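Week 3 Handout: Keeping Your Picture Files in Order
Digital Imaging Basics, taught by Ngaio Katene

Welcome back, everybody! Last week we talked about file types, and so many of you stayed behind to ask where all these files ought to live that I've given the whole evening over to it. Bring your own pictures if you can, even the messy ones (especially the messy ones).

Folders and names

Start with one main folder and put a folder for each year inside it, then one for each outing or job. I like names that begin with the year and month, as in 2020-02 Pirihi, so that the computer lines them up by date without any help from you. Leave the camera's own number at the end of each name, and try not to use slashes or question marks, which some systems refuse.

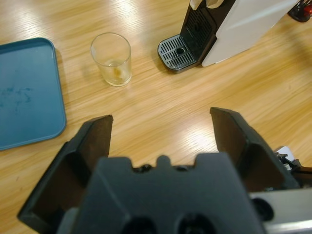
Renaming in batches

Please don't rename 210 files one at a time! Select them all, choose Rename, type the shared part once and let the numbering run. Flynn Stubbs will be going from desk to desk during this part, so wave if you get stuck.

For next time

Sort 20 pictures of your own into folders, and write down any name you changed your mind about. We'll start with those, and then move on to backup copies.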